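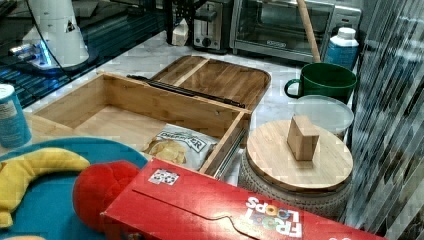 Chapter 2
Setting Up a Countertop Cell

By the end of Chapter 1 your arm was bolted down, powered, and able to find its home position. Now comes the fun part! In this chapter you'll turn a bare arm into a working cell, with a place for every object, a gripper that closes where you tell it to, and a routine for keeping it all in shape from one week to the next.

Rhodri Pritchard, who built the first Pultham bench, liked to say that a cell is mostly furniture. He meant that the hours go into trays, boxes, and cables, and once you've set up a cell or two of your own you'll see how right he was (and how satisfying that kind of work can be).
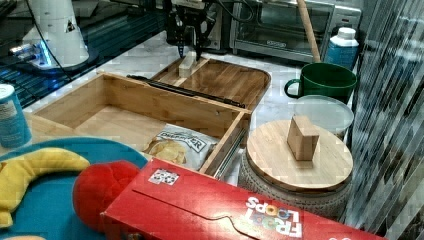
Gripper height is the first thing to set, and it's worth taking slowly. Bring the arm down at low speed and stop while there is still clear air under the fingers. Get your eyes level with the counter and look at the gap from two sides. A small block stood on end makes a great target: with the fingers pointing down just above it, as they are over the tray here, even a slight tilt in the bracket is easy to spot. Follow the cables with your eye while you're at it. They should trail away from the bracket with enough slack for a full wrist turn, and they should never pull tight at the far end of the reach. Write the height down in your cell log before you touch anything else.

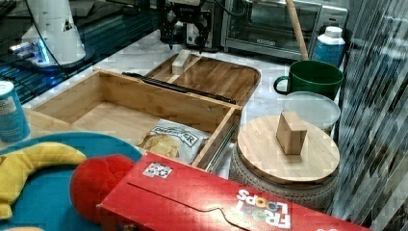

Figure 2.1 An open drawer with a metal slide rail along its outer side. The gripper hangs over the tray behind it.

Drawers deserve a section of their own, and they get one in 2.4. A rail that feels fine to your hand can still bind when a gripper pulls slightly off line, so you'll learn to check the travel, wipe the rail, and test again. Plan on 30 minutes for the first check and 18 for each one after that.

Before you start, you will need:
your cell log from Chapter 1
a steel ruler
a soft, lint-free cloth
2 spare finger pads

Section 2.1 begins with the cables.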